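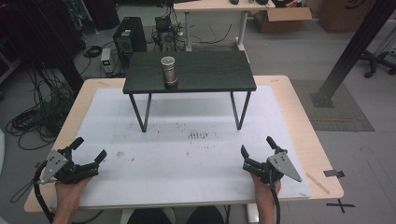 Every guide to building a pair of hand-held grippers promises clean recordings by the end of the weekend. Mine took most of September, and I still don't trust half of what they record. So take this as one builder's notes. Set the job up small: a white sheet over the table, one low black bench on top of it, one shiny metal canister near the back edge of the bench. The shine is on purpose. If your tracking can't cope with a reflective cylinder, you want to find out before you have spent a month on it.

What you need

Two identical gripper bodies with open fingers, two drilled metal side plates, two cables long enough to reach the floor with slack, a computer, and black tape. I printed my bodies from the Grindlow files. The forum will tell you the Graveck version is stiffer. I built one of each and couldn't feel a difference, and the Graveck screws are a pain to get at.

Step 1. Fit the side plates

The plate goes on the outer side of each gripper, so left and right are mirror images. Dry-fit both before you tighten anything. I made two left ones the first time. Don't use thread glue yet – you will be taking these off again.

Step 2. Run the cables down

Let each cable hang from the gripper toward the floor on its own side. Several tutorials want them tied neatly along the forearm. I tried it, and every turn of the wrist tugged on the connector. Leave a loop. It looks worse and I have had fewer dropouts.

Step 3. Mark your place

Put a tape cross on the floor by a front corner of the table and line the table up with it each session. The Lindgren calibration tool claims you can skip this. Maybe you can. I moved the table a hand's width to test it and the playback arm closed on air.

Step 4. Set the fingers

Squeeze slowly and watch the tips. They should meet along the whole angled face. If they touch at one point only, shim the loose finger with a layer of tape and try again. Do both sides before you record anything.

Step 5. Record short runs

Sit down with the bench in front of you and start with both grippers a little above the sheet, jaws open and facing each other. Lift the canister, put it back, return to the start. Stop the recording there. Long sessions sound productive, but my wrists went sloppy and so did the data.

Step 6. Play it back before you believe it

The Brudard trainer suggests 2,000 runs for a simple pick and place, and people online will insist on 3,000. I stopped at 700 and checked. The arm already did the lift well enough, and it made the same mistake on the way down that I make with my left hand. More runs of me doing it wrong were not going to fix that.

If playback drifts to one side, go back to Step 3 first. If the grip slips, go back to Step 4. If it does both, check the plate screws, and only then blame the software.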